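Ticket: Arm on the kitchen table cell, fingers not closing fully
Site: Ilbridge
Raised by: me, again
Status: open, watching it

Right, picking this up where the last note stopped. The arm on the toy kitchen table was still letting go of small things on Monday morning. It would get to the item, close, lift a bit and then the item would slide out. Big stuff was fine, it was mugs and fruit that went wrong.

First thing I tried was a restart of the Prinunix controller, which did nothing at all (I know, I know, but you have to). Then I went into the Mabula settings page and found the grip force sitting at 30, which is what we use for the soft sponge job. No idea who left it there - quite possibly me. Put it back to the normal value and ran the pick routine 3 times. Better! But it still dropped one.

So I got the hex keys out. Both finger pads had a shiny patch near the tip and one of the pad screws was a good half turn loose. Swapped the pads for new ones from the drawer, did the screws up, wiped the fingers down and re-ran the open/close calibration. It took about 3 goes before it would accept the closed position, and I'd love to know if other people get that or if it's only our cell.

While I was there I had a proper look at the cable run too. I don't like how much slack there is, I'd rather it was tied closer to the arm so it can't catch on anything when the wrist turns. Left it alone for now, as I didn't want to change 2 things at once and then not know which one helped.

To do: order more pads from Mornach, sort the cable ties, and run it for a full afternoon before anyone closes this. If it drops things again, please write down which item it was and the force reading, "it's doing it again" doesn't give me much to go on!
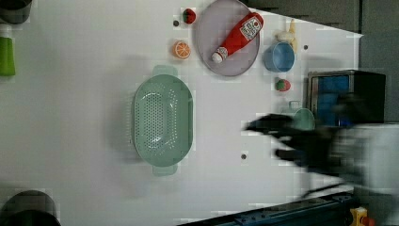
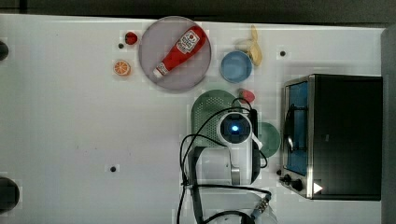 Kitchen table cell, plate and ketchup bottle in the usual spot

Contact the helpdesk | © Mornach | Back to top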